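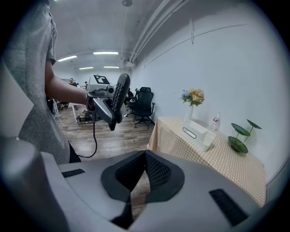 Listeners wanted for the Silamville frog call survey

Do you know a spring peeper when you hear one? No problem if you don't! The Bestine Amphibian Project is looking for people to help us work out how male frogs time their calls when a rival is singing nearby, and whether they wait their turn.

Last season our recorders at Hetden Marsh picked up 1,846 separate calls, and 257 of them overlapped in ways we can't explain yet. We'd love more ears on them.

What you'll do
Listen to short clips at home, mark where each call starts and stops, and join us for 4 evening visits to the marsh in April and May. Visits start at 8:30 p.m. and the peepers get wonderfully loud (bring boots, the path floods).

Who can apply
Anyone 16 or over with decent headphones. Training is one evening at the Rawashdeh Field Station.

Participants who finish all their clips receive $900, plus gas money for marsh nights.

To apply, send us a few lines about yourself through the station's contact page by the end of February.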